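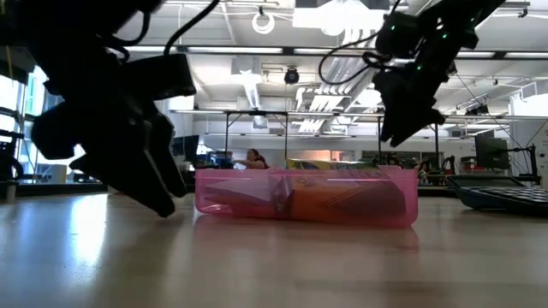 # Skomance启动Cundar双臂操作示范采集项目，首期在Jikcombe实验室进行

**Jikcombe，2023年2月8日**——机器人软件公司Skomance今日宣布，面向桌面整理与取放作业的示范采集项目Cundar已进入首期正式采集阶段。该项目由操作员遥控双臂机器人完成指定任务，逐条记录动作与画面，用作模仿学习系统的训练样本。首期计划覆盖113项任务，全部在Skomance位于Jikcombe的开放式实验室内完成。

参与首期工作的还有Rebelo公司。Rebelo从事文具和教学用品的分拣与配送，负责提供任务清单中的大部分实物，并就作业要求提出意见。双方的合作协议于去年9月签署，随后进行了工位搭建、操作员培训和试采。

试采阶段共录得357条示范。经过复核，Skomance对任务说明、开始和结束条件以及标注字段作了修改，并决定试采数据单独存放，不并入首期数据集。

## 采集什么

Cundar项目关注的是一类在仓库、教室和办公室里都会遇到的工作：从浅口塑料箱里取出一件东西，把它放到指定位置；或者反过来，把散放在桌上的东西收进箱里。这类工作对人来说不需要说明，对机器人来说则有不少难处。箱内的物品互相压着，有的斜靠在箱壁上，有的只露出一个角。纸盒受力会变形，薄片状的物品贴着箱底不容易夹起，半透明的箱壁也会影响视觉系统对边缘的判断。

首期任务分为三组。

第一组为单臂取放。由一只机械臂完成抓取、移动和放置，另一只停在不妨碍作业的位置。停放的一侧同样全程记录，包括关节读数和画面。

第二组为双臂配合。一侧扶住箱体或压住相邻物品，另一侧取物；或者由一侧取出后在空中交给另一侧。交接动作的失败率在试采中最高，首期为其安排的采集时段也最长。

第三组为整理。任务开始时箱内物品处于打乱状态，操作员须按任务卡的要求把它们重新码放。任务卡只规定最终状态，不规定先后顺序，操作员可以自行决定先动哪一件。

第三组的设置来自Rebelo的建议。该公司在日常分拣中发现，同一箱东西交给不同的人整理，步骤往往各不相同，结果都可以接受。Skomance希望训练样本中保留这种差别，因此没有为整理任务编写标准步骤。

## 怎样采集

每个工位由一张木纹桌面、两只带夹爪的机械臂和固定机位的相机组成。操作员在工位旁使用遥控装置控制双臂，夹爪的开合与操作员手部的动作对应。相机在一个采集时段内不移动，时段开始前由工位负责人核对画面范围和时间同步。

一条示范从双臂处于起始姿态时开始，到操作员示意完成并将双臂退回为止。系统在此期间同步保存以下内容：

- 各路相机的视频；
- 双臂各关节的位置与速度；
- 夹爪开合指令及实际开度；
- 操作员的遥控输入；
- 任务编号、箱体编号和物品清单；
- 操作员填写的结果与备注。

实际开度与指令分开保存，是试采之后新加的要求。夹爪夹住纸盒时，指令值会继续减小，实际开度则停在盒子的宽度上，两者的差值能够反映接触是否发生。试采期间只保存了指令值，复核人员只能靠视频判断，耗时较长。

操作员每完成一个时段须休息，时段之间更换任务组。首期共有八名操作员参加，其中三名此前参加过试采，负责带教其余人员。带教内容包括起始姿态、急停、夹爪力度和备注的写法。新操作员在独立采集之前，要先完成一轮不计入数据集的练习。

实验室为日常办公与研发共用的场所，采集时周围仍有人员工作，设备和显示器也照常使用。项目组没有为采集工位加装背景幕布，照明使用室内原有灯具和窗户的自然光。随着一天中光线的变化，桌面上的反光会移动，半透明箱体的颜色深浅也会不同。项目组在元数据中记录每个时段的开始时间和窗帘状态，供训练时筛选。

“我们讨论过要不要把工位围起来，”Skomance数据采集负责人Vitória Correia说，“围起来之后画面干净，复核也快。可是模型以后要去的地方没有幕布，桌子会反光，后面有人坐着办公。我们决定在采集阶段就把这些留在数据里，然后在标注上多花一些时间。”

## 失败的示范也会保留

Cundar项目把示范结果分为“完成”“部分完成”和“未完成”。后两类不会删除，但须注明原因。常见的原因包括物品滑落、夹爪碰到箱沿、取出目标时带出了其他物品，以及操作员中途改变做法。

对于操作员自行纠正的情况，例如第一次没有夹住，退回后换了角度再夹，项目组要求完整保留，不剪去前面的尝试。标注人员会在时间轴上标出纠正开始的位置。Skomance在内部测试中发现，只用一次成功的示范训练出的策略，一旦偏离原有轨迹，往往会重复同一个无效动作。加入纠正片段之后，这种情况有所减少。公司将在首期结束后用更多任务检验这一结果，目前不对改善幅度作出说明。

属于设备故障、网络中断或同步错误的记录另行处理。这类记录移入故障目录，只供工程人员排查使用，不提供给训练。

Correia表示：“操作员刚来的时候都想把每一条做得很漂亮，掉了东西会要求重录。我们花了不少时间跟他们讲，掉了就捡起来，接着做，备注里写一句就行。现在他们的备注写得比我们设计的表格还细，有人会写是哪一侧的夹爪先碰到的箱子。”

## 复核与标注

采集当天，工位负责人对所有记录作初步检查，确认文件齐全、时间对齐、任务编号无误。之后由标注人员观看视频，划分接近、抓取、移动、放置、交接等阶段，并核对操作员填写的结果。操作员与标注人员意见不一致时，由第三人裁定，原有的两份意见也一并保存。

首期标注以中文和英文两种语言进行。每条示范配有一句任务指令，以及由标注人员在看完视频之后写下的一句描述。任务指令说明要做什么，描述说明实际做了什么。在未完成的示范中，这两句话会有明显差别，项目组要求描述以画面为准，不参照任务卡。

物品名称采用Rebelo的商品分类作为基础，由标注团队补充日常叫法。同一件物品可以对应多个名称。箱体按颜色和深浅登记，操作员更换箱体时须重新扫描编号。试采期间曾出现换箱后没有扫描的情况，相关记录已经根据视频更正。

## Rebelo的参与

Rebelo为首期提供的物品以日常库存为主，包括纸盒包装、袋装和无包装的文具及教学用品。部分物品为退货或包装轻微破损的商品，项目组认为它们的形状变化对训练有用，没有要求更换。物品在采集中会继续磨损，项目组按采集时段留存状态照片，严重损坏的退出清单，并登记退出时间。

除提供物品外，Rebelo还派出分拣岗位的员工到Jikcombe参加任务设计。任务卡初稿中有一部分因此被修改。例如初稿要求把盒子平放，分拣员工指出，在浅箱里盒子立放更容易看到印面，也更方便下一个人取用，任务卡随后改为允许两种放法，并在结果中注明采用了哪一种。

Rebelo不参与模型训练，也不取得操作员的个人信息。协议规定，首期结束后，双方将选取部分任务在Rebelo的分拣场地进行对照测试。测试由Skomance的人员现场值守，不接入Rebelo的正式作业流程。双方没有就设备采购作出约定。

## 数据使用与人员出镜

采集工位位于共用空间，相机可能拍到在场人员。Skomance已经书面告知在该区域工作的员工和访客，并提供不受拍摄的座位。对外提供的数据在发布之前须作面部模糊处理，录音功能在采集期间保持关闭。已经入镜的人员可以要求撤回相关片段，申请由项目办公室受理，不需要说明理由。

操作员的遥控输入属于示范内容，会随数据一并保存。操作员在数据集中以编号表示，编号与姓名的对应关系由人事部门单独保管。Skomance不使用采集数据评定操作员的工作表现，也不按成功条数计算报酬。

首期数据先供Skomance内部训练和评测使用。公司计划从中选出一个子集，向高校和研究机构开放申请。开放范围、许可条款和申请方式将在复核完成后另行公布。子集会包含三组任务，也会包含未完成的示范。

## 评测安排

Skomance将为首期训练出的模型设置单独的评测任务。评测所用的箱体和物品在采集期间不出现在工位上，由另一组人员保管。评测分为两种情况：一种是物品不同、任务类型相同；另一种是物品相同、摆放方式未曾出现。两种情况的结果分别报告，不合并为一个数字。

评测时双臂由模型自主控制，操作员在旁值守，可以随时急停。凡有人工介入的评测一律记为未完成，同时注明介入的时间点和原因。全部评测视频将予以保存。

“现在说模型能做到什么程度还太早，”Correia说，“我们目前能交代清楚的是样本怎么来的，每一条是谁审过的，哪些地方有问题。等评测做完，做得好的和做不好的任务我们会一起列出来。”

## 后续工作

首期采集期间，项目组将定期更新任务清单的完成情况，并视设备状态调整双臂配合任务的时段。首期之后是否增加工位、是否加入软质物品和带盖容器，将根据评测结果决定。操作员与标注人员提出的修改意见统一登记，涉及任务定义的改动须注明生效时段，改动前后的数据以版本号区分。

有意了解Cundar项目的研究机构可以联系Skomance项目办公室预约参观。参观安排在非采集时段进行，来访者可以查看任务卡样本、标注界面和示范回放，也可以在工位负责人陪同下试用遥控装置。试用产生的记录不进入数据集。媒体如需在实验室内拍摄，请提前告知拍摄范围，以便通知在场人员。

## 关于Skomance

Skomance从事机器人操作软件的开发，业务包括遥控系统、示范数据管理和模仿学习模型的训练与评测。公司在Jikcombe设有实验室，研发、采集和标注团队均在该处办公。

## 关于Rebelo

Rebelo从事文具与教学用品的分拣和配送，客户包括学校、培训机构和零售门店。公司为Cundar项目首期的物品提供方和任务设计参与方。

**媒体联系**

Skomance项目办公室
联系人：Vitória Correia，数据采集负责人
来函请在标题中注明“Cundar首期”及所属机构名称。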